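The Two-Hundredth Go

By the time the kettle clicked off I'd already taught the arm to miss. Griltard wanted 400 good runs by March, and I had the kitchen table, a box of pretend fruit and a leader arm clamped near my elbow. You move the leader, the follower copies you. My first morning on the job and I was grinning like a kid with a new bike!

"Slower," said my boss over the speaker. "It learns your hurry as well."

So I slowed down. I breathed out, opened my fingers, and across the table the follower opened too – a heartbeat behind me, like someone learning a dance.

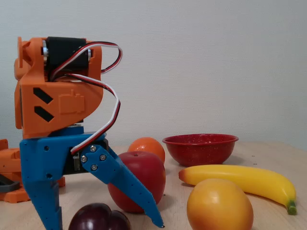
Teaching by hand is a funny sort of talking, and I loved it straight away. You can't tell the arm what you mean, you can only mean it with your wrist. I brought the blue finger down beside the apple, its sharp tip so close to that shiny red skin that I held my breath, and thought about the speckled bowl waiting behind the fruit. Close. Lift. Over the rim – and let go.

It dropped in with a lovely hollow clunk. I whooped so loudly that the dog next door joined in.

After that I lost the whole day to it. The banana wanted a different angle, the mango kept rolling, and the plum I came to treat as a personal rival. At run 200 I unclipped my hand, started the program and sat on it (my hand, that is) so I wouldn't help.

The follower woke up. It paused over the apple, and it breathed out. I swear it did – that same small dip of the wrist I make before I close my fingers.

"Is that you driving?" asked the speaker.

"No," I said, and reached for my cold tea. "But it's got my manners."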